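Rustgate Produce Packing, Tolentino site
Progress report to the Cirkirwood Workplace Fund
March 12, 2018

Work completed this period

The practice cell at Tolentino is in use on every shift. Packers from the basket line spend part of their shift there setting up picks, watching the arm work and stopping it when they need to. Training stays on model vegetables until the site safety review is signed. 192 hours of paid training have been logged against the grant, all during normal shifts. No one has been moved off the line or had hours cut.

Mixed shapes remain the main subject. Long items and round items need different approaches from the gripper, and packers have been good at spotting which ones will cause trouble.

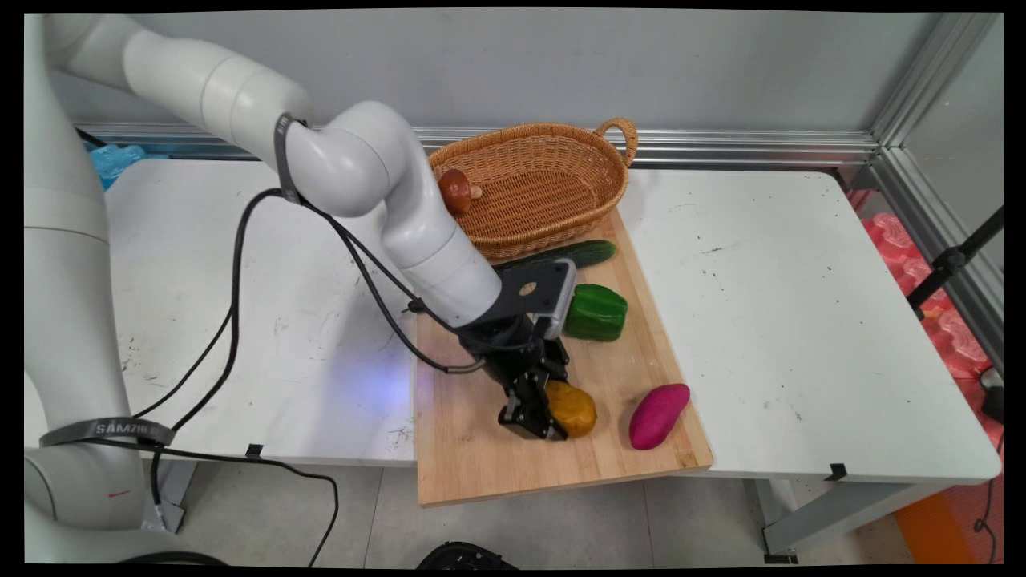

Ustton, on the evening shift, asked that the report say plainly that the lifting was never the worst part of the job. The worst part is standing in one spot for hours with your neck bent, and if people are now going to stand and watch an arm instead, the fund should pay for stools before it pays for a second cell. Others on the shift agreed.

We have taken that up. Seating for 2 positions has been priced and can be met from the current equipment line. We have also shortened each turn at the cell to 60 minutes, after which the packer goes back to mixed duties.

Changes to jobs

The draft job description for cell operator is with the site manager. It covers setup, clearing faults and end-of-shift checks. Pay grade is still open. Packers have told us they will not apply until it is settled, and we expect an answer in the next period.
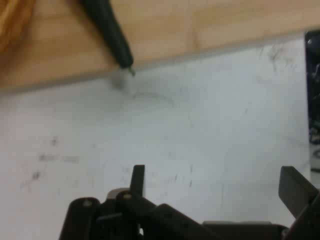
Maintenance hours are higher than planned. Most of the extra time goes to cleaning and to checking the gripper linkages, which we had assumed the supplier would handle. Work surfaces are part of it too: the white one under the gripper has gray smudges and specks on it, and wiping down is now a written step at shift change. Two packers per shift will be trained to do the linkage check so that it does not wait for the day mechanic.

Spending

$2,448 was spent this period, on training cover and spare parts. No change to the total budget is requested.

Next period

Settle the operator pay grade
Install seating at the cell
Complete the safety review
Begin linkage check training on the evening shift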